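Every August somebody sends me a video of a robot folding a shirt and asks if I'm worried about my job. I stock shelves in a grocery in Naltcombe. I have never folded a shirt at work and hardly ever at home.

So, a thread on whether the machines can do my chores yet. My credentials: 2 store rollouts, one floor scrubber named Jamel, 55 hours of supplier webinars.

Jamel first. Jamel cleans the aisles very nicely if you pick everything up off the aisles. He once spent most of a night shift in a standoff with a cardboard display of Neves olive oil. The display won.

Then the Cusodetti people came by with slides. Their arm does 1,647 picks a shift, said the slide. Vasco Mendes, my manager, asked picks of what. Boxes. All the same box. Facing the same way.

I would also be great at my job if everything were the same box. 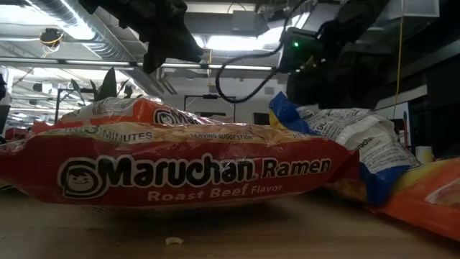

Ask it to do instant noodles. Shiny crinkly wrapper, no two lying the same way, glare all over the wrapper. Squeeze too hard and you're selling crumbs. Squeeze too gently and you're waving at it. A kid can do this while looking at a phone. My nephew does.

And picking it up is the easy half. Then you have to notice it's roast beef and somebody left it with the chicken, turn it face out, and push the old ones forward without the row going over like dominoes.

Nam-gil Seo on nights thinks five years. He has thought five years for as long as I've known him, which is almost nine.

To be fair, I'd take one at home tomorrow. It can have the dishwasher, the bit behind the toilet, and the drawer with 108 plastic lids and no containers. I'm not proud. It can be slow. I'm slow.

Vasco wants to know if I'd train one, if they ever sent one over. Sure. First lesson is where to stand when the delivery's late and Vasco is looking for volunteers.

Anyway it's 4 a.m. and Jamel is stuck on a mop.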